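Thread: the solar path lights in Sowerby, one winter in. I live two streets over and walk the route most evenings. I said in the fall I would write up how they were doing, so I'm doing that now.

1/ Background. The path runs from the library lot down to the bus stop on Camach Road. It had old wired lights that had been dead for years. Fixing them meant digging up the path to replace the cable. The town went with solar poles instead.

2/ Each pole has its own panel, battery and lamp. There is no trench and no wire between them. If one goes out the others stay on. That was the main selling point at the public meeting, and so far it has held up.

3/ The poles are a Vikora model. The town bought them through the same supplier Grarodville used for its park. Grarodville put theirs in a year before us, so there was a place to go look before voting. I went twice, once at dusk and once at 5 in the morning.

4/ Cost. People keep asking me for the total and I don't have the final bill. The figure in the meeting packet was for poles, footings and labor. It left out battery replacement. Ask about that if your town is looking at the same thing.

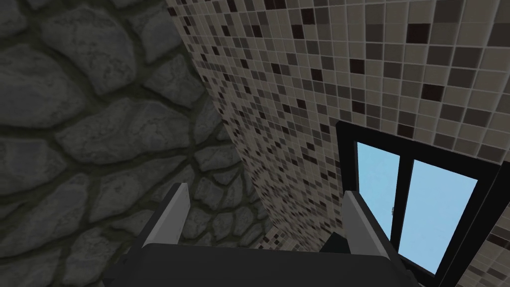
5/ How they run. Full brightness from dusk until 10 at night. After that they drop to a low level and come up again when someone walks by. The sensor picks me up a little late if I'm walking fast. It picks up my neighbor's dog fine.

6/ December and January are the hard months. Short days, low sun, a lot of cloud. I kept a log on the fridge. Over the winter I wrote down 4 nights when at least one pole was dark before sunrise. Every one of them came after a long gray stretch.

7/ The same 2 poles were behind all of those nights. Both stand under the big spruces by the church lot. They get shade for most of the afternoon. The rest of the path had no trouble that I saw.

8/ I sent the log to Dorothy Whiteley at the public works office. She wrote back the next day. The plan is to move one pole to the other side of the path and trim around the second. She expects the work to be done once the ground is soft enough to dig.

9/ Snow. It slid off the panels better than I thought it would. They are mounted at a steep angle. Ice was slower. After the ice storm it took until the middle of the next day for most of them to clear, and they still came on that night.

10/ Light color. The first lamps were a very white light and the houses along the path didn't like it. The town asked for the warmer version and the supplier swapped them. I prefer the warm ones too. You can see the edge of the path just as well and it doesn't come through the curtains.

11/ Someone asked about glare for drivers. The lamps have a shield on top and on the road side. I drove Camach Road both ways after dark to check and it was fine. The gas station sign is a lot worse.

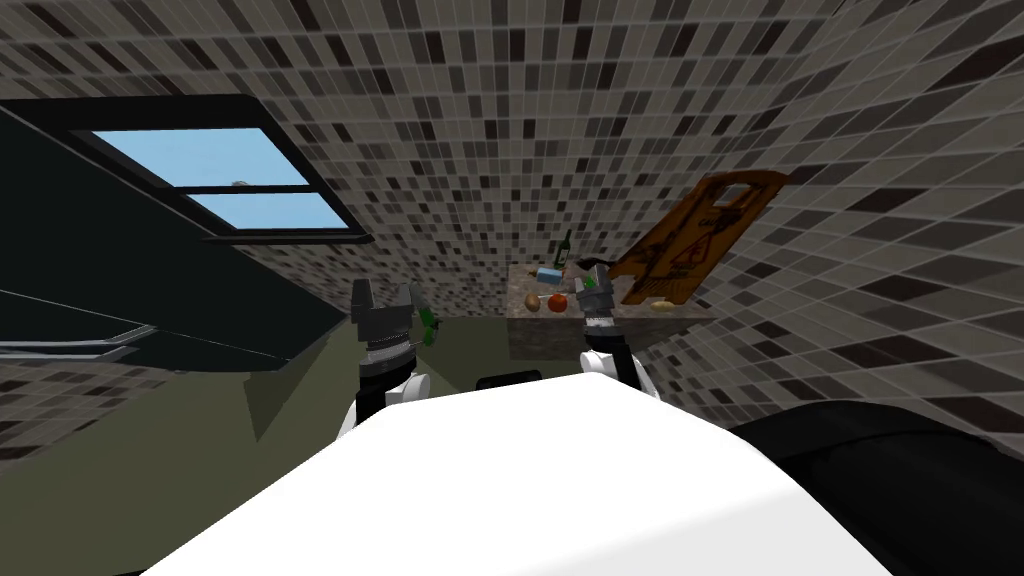
Stone countertop, with a small green object by the left gripper.

12/ Use. Before the lights, I'd usually have the path to myself after supper. Now there are people coming off the late bus, kids going home from practice, a couple of runners. The library put a counter at their end for one month and got 332 people after dark. The same month the year before it was 192.

13/ A fair point from a reply: it was a milder month this time, so some of that is weather. I agree. I'd like to see them put the counter out again next winter.

14/ Things I would ask for if your town is buying. The battery warranty in writing. A shade check for each pole, done in the afternoon and done in winter. The warm lamps from the start. The name of the person who gets the call when one is out.

15/ Also ask where the spare parts are kept. Ours has a spare battery and lamp in the public works garage. Grarodville had none the first winter and waited weeks for a lamp to ship.

16/ Next on the list is the parking lot behind the rec center. That one is wired now and the wiring still works, so I don't think solar makes sense there yet. New lamps on the old poles would be cheaper. I plan to say so at the meeting.

17/ If you use the path and see a pole out, each one has a number on a small plate at eye level. Call public works with the number. It goes a lot quicker than "the one by the bench," which is what I said the first time I called. There are benches all along there.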